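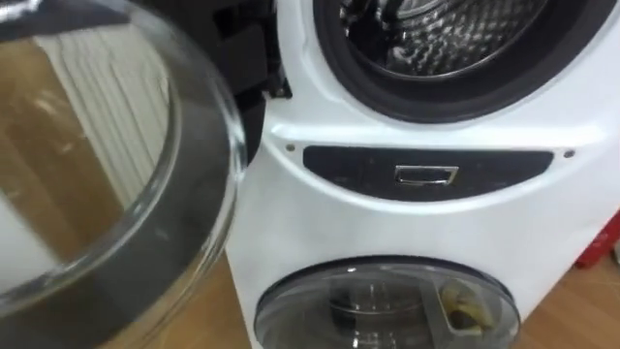 What did we want to know about night guards?

We wanted to know how often people who grind their teeth wear the guard their dentist made for them, and what gets in the way on the nights they don't.

## 4. What people told us

I'll start with the diaries, as that's where Catrin Rees and I spent most of our winter (she read every page twice, I managed it once and a bit). We had 24 people from the Hughes practice, all of whom had been given a hard acrylic guard for grinding. Each of them kept a bedside notebook and ticked a box in the morning: worn all night, taken out, or never put in. Between them they gave us 3,210 usable mornings. A further 326 were left blank or couldn't be read, and I've kept those out of everything below.

The first thing that struck me was how messy the wearing pattern is. I had expected two camps, the faithful and the lapsed, and a clean line between them. What we got was people who wore the thing happily for a fortnight, went to stay with their sister, forgot to pack it and then didn't pick it up again for a month! Holidays, colds and new babies all show up in the notebooks. A blocked nose is a real nuisance with a guard in, and January was our worst month by a long way.

Comfort came up a lot too, though mostly in the early pages. People wrote about dribbling, about a tight feeling over the front teeth when they first put the guard in, and about feeling daft in front of a partner. Most of these grumbles faded. The ones that didn't were nearly always about fit, and I wish we'd asked people to go back to the practice sooner when they mentioned it, as 11 of them ended up having the guard adjusted and several said they'd put up with it for weeks beforehand.
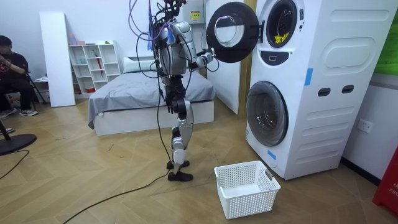

**Figure 3.** Humanoid robot holding the open round door of the upper machine.

### 4.1 Cleaning

Cleaning turned out to matter more to people than I'd given it credit for. The practice leaflet says to brush the guard in cool water with a drop of mild soap and leave it to dry in a ventilated box. Plenty did just that. Others used toothpaste, which is gritty enough to scratch the surface, or hot water, which can warp it. One person had been soaking hers in neat mouthwash and couldn't understand the colour it had gone.

Bence Gál, who ran the interviews, has a nice way of getting people to admit to this sort of thing, and his notes are much franker than the diaries. Several people told him they'd stopped wearing the guard when it began to smell and hadn't liked to mention it to the dentist. In the diary those same weeks just say "forgot". I've left both versions in the data and coded them separately (see the Vadus coding sheet), but I trust Bence's version more.

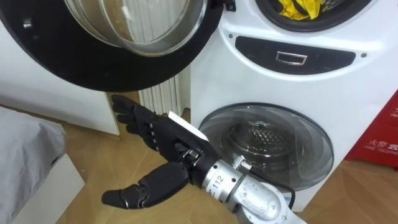 Does a guard stop people grinding?

Mostly it protects the teeth while the grinding carries on. Some of our group felt their jaws were less sore in the mornings, but we didn't measure muscle activity, so I can't say whether they were clenching any less.

### 4.2 Things I'd do differently

The tick boxes were too blunt. "Taken out" covers someone who lasted until six in the morning and someone who lasted ten minutes, and I'd want a rough time next to it. I'd also ask about the nose, given how often colds turned up in the margins.

All our people came from one practice, too, and they'd paid for their guards, so they probably tried harder than most would.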